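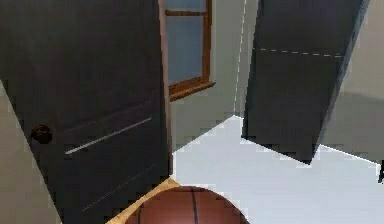 Doors are still the hard part, according to the engineer who runs home testing at Trindance. Her team trains household machines in simulated rooms before trying them in a rented apartment in Tovville.

"People ask me about cooking," she says. "I'd be happy with a machine that gets from the bedroom to the kitchen and back with a load of towels."

The software practices in 2,000 rooms, with doors, windows and toys on the floor put in different spots each time. A round knob is worse than a lever, she says, and a ball near a doorway can stop a run completely. "It sees the ball, it plans a way past, and then it forgets the door is there."

Of the last 1,000 simulated runs, 300 ended with the machine stuck or asking for help. The real apartment is slower going. Carpet edges cause trouble, and so does afternoon sun on a pale floor.

What can it do well today? "Wipe a table. Carry a bin if the path is clear. Pick up socks, most of the time."

She does not expect to sell anything to families soon. Hajji, a hotel supplier, will try two of the machines in its laundry rooms in December, where the doors are propped open all day.

At home she still does her own dishes. "It takes me ten minutes. Ours needs an hour, and I have to stand next to it."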